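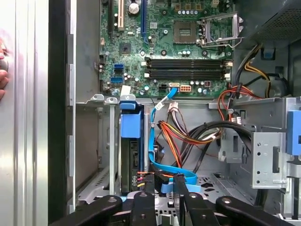 Does Repairing an Old Desktop Save Money? Term Project Report

1. Why I picked this question

Every October the student council in Lirville hands out a leaflet telling us to repair our computers instead of replacing them. The leaflet says repair is always cheaper and always greener. It gives no source for either claim. I like fixing things, so I wanted the leaflet to be right, but "always" is a strong word and I decided to check it.

My question was narrow. If a student owns a desktop tower that is too slow or will not start, is it cheaper over two years to repair it or to buy a used replacement? I left laptops out. I also left out gaming machines, where people spend money for reasons that have little to do with need.

2. Where the numbers came from

I used three sources. The first was the repair log of Tadaso, a small shop near campus that let me read its job sheets with the customer names removed. The log had 653 jobs in it, and 200 of them were desktops. The second was the price list of Riedl, a used computer dealer. The third was a short survey I sent to students in my building, which got 11 answers. That is too few to prove anything and I only use it for color.

The job sheets were less tidy than I had hoped. Some say "fixed" and nothing else. Others list a part but no price, or a price but no part. A machine that came back a month later was written up as a new job, so the shop's own success rate is surely too high. I could match some of the repeat visits by serial number, but many sheets had no serial number on them.

3. What I found

Cheap repairs are worth it. Adding memory, swapping a dead power supply or putting in a solid state drive nearly always cost less than a used replacement from Riedl. I have no quarrel with the leaflet there.

The trouble starts with the motherboard and the processor. On an older tower the two have to match, and the memory has to match the board as well. A board that fits may be sold out everywhere except from private sellers, who rarely offer a refund. Once labor was added, most of these jobs came close to the price of a whole used computer, and several went past it. The customer then still had an old drive and an old power supply waiting to fail.

People who do the work themselves pay no labor, and repair fans bring this up a lot. Fine, but two of the students in my survey bent pins or bought the wrong part and ended up paying twice. A fair comparison has to include mistakes, and the guides I read online never do.

4. The green claim

I was even less convinced here. The leaflet quotes the online calculator Dredura, which shows a figure for energy saved by each repair. I tried it with a memory upgrade and then with a full board swap, and got 3489 both times. It does not ask how old the machine is or how much power it draws. I would not base a decision on it.

It may well be true that keeping a computer longer is better for the environment. My data cannot show it either way - I never measured power use, and the shop does not record what happens to the parts it takes out.

5. Weak points

One shop is one shop. Tadaso may get harder cases than other places, or easier ones. Riedl's prices moved while I was writing and I used the list as it stood on the first day. I also assumed both computers would last two years, which is a guess.

6. What I would change in the leaflet

Take out "always." Tell students to get a written quote before agreeing to any work on the board or processor, and to compare it with a used machine the same week. Drop the calculator figure until someone can say how it is worked out.

Handed in 29/12/2020. The price tables and the survey questions are in the appendix.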